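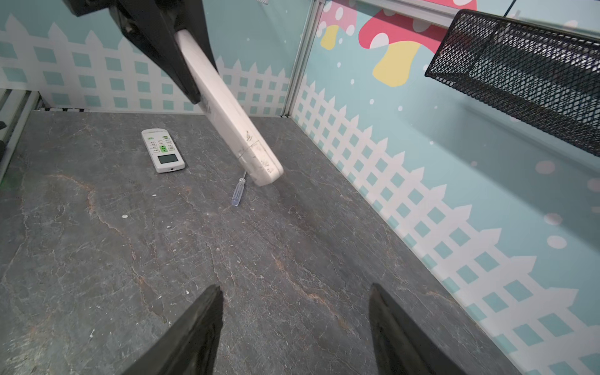
A remote control held in the gripper, with a small screwdriver beneath its tip.

BRURNCOMBE, October. The Godik student robotics club has opened its remote-control handling project to new members. Six students work on gripper positioning under club lead Naima Abdel Rahman.
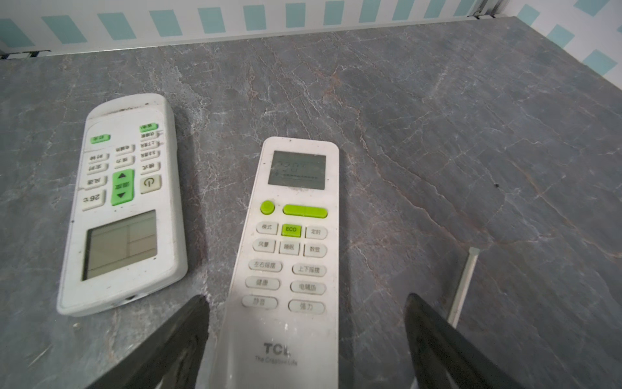 Gripper fingers on either side of a TCL remote.

Sessions run 65 minutes. Battery handling is scored separately, with 30 points available out of 38.

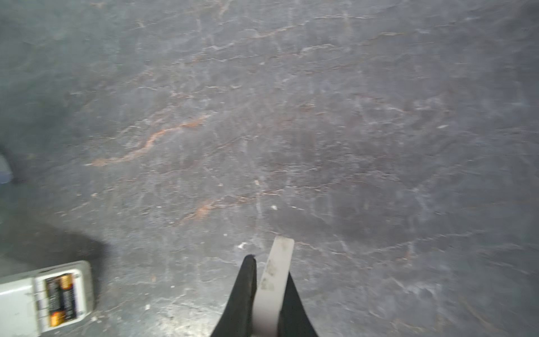 Two batteries in an open compartment, lower left.

Contact: Chaminda Dewan, Godik club office, Brurncombe.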